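Suchbegriff eingeben Suchen Erweiterte Suche

Pressemitteilung

Skovwood stellt die Geschirrserie Sukura vor: bunte Schüsseln und Becher für Kindertagesstätten, Vereine und kleine Küchen

Gumville, im August. Die Firma Skovwood bringt zum Herbst ein neues Programm aus farbigem Kunststoffgeschirr in den Handel. Die Serie trägt den Namen Sukura und besteht aus Schüsseln in verschiedenen Größen und aus Bechern, die man ineinander stellen kann. Ab Donnerstag ist das Geschirr im Ausstellungsraum in Gumville zu besichtigen. 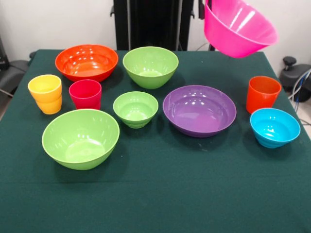
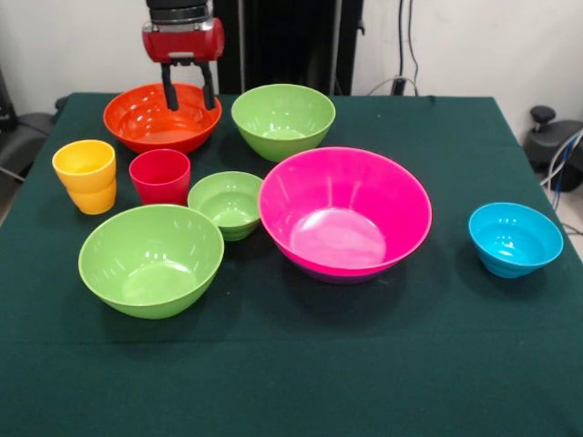
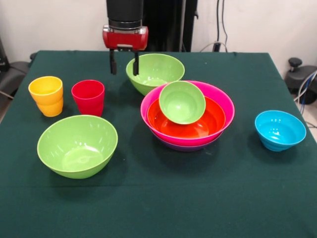
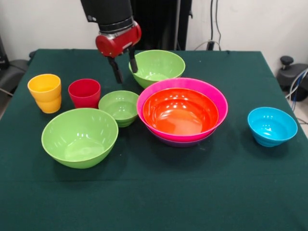 Schüsseln und Becher in kräftigen Farben auf dunkelgrünem Tuch

Der Gedanke zu der Serie entstand in der eigenen Betriebsküche. Dort standen über viele Jahre Schüsseln von unterschiedlichen Herstellern im Schrank, und keine passte richtig in die andere. "Wir haben jeden Tag denselben Turm gebaut, und jeden Tag ist er umgefallen", erzählt Charmaine Ntuli, Geschäftsführerin von Skovwood. "Es war unser Wunsch, dass man eine Schüssel nach dem Abtrocknen ohne Nachdenken wegstellen kann."

Die Form wurde von dem Gestalter Aleksi Koskela entworfen, der schon die Vorratsdosen Myung für unser Haus gezeichnet hat. Er arbeitete neun Monate an den Maßen. Besonders die Neigung der Wände hat ihn beschäftigt. Steht eine Schüssel zu steil in der anderen, dann klemmt sie fest, und man braucht zwei Personen, um sie wieder zu trennen. Ist die Wand zu flach, rutscht der Stapel bei jeder Bewegung der Schublade. Die jetzige Form ist ein Mittelweg, mit dem die Firma nach vielen Mustern zufrieden ist.

Bei den Farben hat Skovwood sich für kräftige Töne entschieden. Zur Serie gehören Hellgrün, Magenta, Violett, Orangerot, Gelb, Rot und Orange. Eine feste Zuordnung von Farbe und Größe gibt es nicht in jedem Fall: Hellgrün wird in mehreren Größen angeboten, weil viele Kunden bei der Vorbestellung danach gefragt haben. Wer möchte, kann also auch eine Küche nur in Grün einrichten.

Eine erste Lieferung ging schon im Frühjahr an eine Tagesstätte in der Nachbarschaft - insgesamt 400 Teile, gemischt in allen Farben. Die Leiterin Nosipho Pillay hat das Geschirr mit ihren Gruppen beim Frühstück und beim Basteln benutzt. "Die Kinder räumen am liebsten nach Farben auf und nicht nach Größe", berichtet sie. "Für uns war das zuerst ungewohnt, denn dann steht die kleine Schüssel allein und die große auch. Aber es wird aufgeräumt, und darüber freue ich mich." Auf ihren Hinweis wurde der Rand der Becher noch einmal überarbeitet. Er ist nun etwas runder als bei den ersten Mustern.

Für Einrichtungen bietet Skovwood einen Grundsatz mit 16 Teilen an. Er kann nach eigenen Wünschen zusammengestellt werden, zum Beispiel mit mehr Bechern für die Getränkeausgabe oder mit mehr flachen Schüsseln für Obst und Salat. Einzelne Teile sind ebenfalls erhältlich, damit ein verlorener Becher nicht gleich den Kauf eines neuen Satzes bedeutet. Die Nachbestellung erfolgt mit der Nummer 424 und der gewünschten Farbe.

Die Verpackung ist aus einfachem Karton und kommt ohne Folie aus. Die Schüsseln werden ineinander gelegt verschickt, mit einem Blatt Papier dazwischen. Dieses Papier soll vor dem ersten Gebrauch entfernt werden, und das Geschirr soll einmal mit warmem Wasser und etwas Spülmittel gewaschen werden. Scheuermittel empfiehlt der Hersteller nicht, die glänzende Oberfläche wird davon matt.

Der Ausstellungsraum in Gumville ist von neun Uhr bis 16 Uhr geöffnet. Besucher dürfen die Teile in die Hand nehmen und selber stapeln. Größere Gruppen werden gebeten, sich vorher bei Caradog Edwards anzumelden, der auch Fragen der Fachpresse und des Handels beantwortet. Muster können auf Anfrage zugeschickt werden - die Rücksendung ist kostenfrei.

Kontakt für die Presse: Skovwood, Caradog Edwards, Gumville

Kommentare

Sibusiso Maluleke
Schöne Farben. Gibt es zu den großen Schüsseln auch Deckel? Das habe ich im Text nicht gefunden.

Caradog Edwards
Guten Tag Herr Maluleke, Deckel sind im Moment nicht im Programm. Ich habe Ihre Frage an die Kollegen weitergegeben.

backfee_gumville
Wir haben von Myung die Dosen und sind sehr zufrieden. Das Violett würde gut dazu passen, ich schaue am Donnerstag vorbei!

Gast
Kann man die Becher in der Spülmaschine waschen? Bei uns im Verein spült keiner gern mit der Hand.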